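Chores, cards and cables

Kartini Nasution asked me in August whether I still think household robots are further off than the vendors say. I do, and my reasons are mostly thin objects. A mug is forgiving. A card lying flat on a tabletop gives a fingertip almost nothing to get under, and a cable has no fixed shape to plan around.

My own test list has 24 chores on it. Handing over a card is number three, sorting paper into a desk organizer is nine, and tidying cables is last.

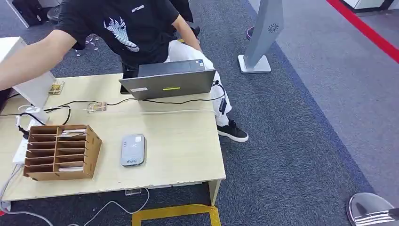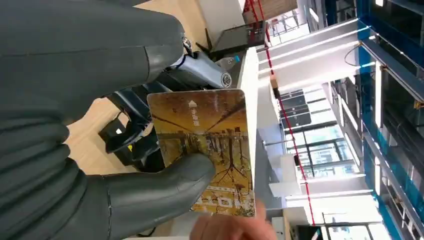

Taking an object from a person is the easy half of manipulation. The person does the alignment and waits for the grip to close – a service no drawer or countertop will provide. I would score a handover and a pick from a flat surface as separate skills, and I wish published success rates did the same.

Bayu Tjoa disagrees. He argues that 1000 more hours of training data will cover the flat pick too. Maybe for cards. For cables I would want to see one routed behind a desk and plugged in, with no one holding the other end. Until then my power strips stay as they are.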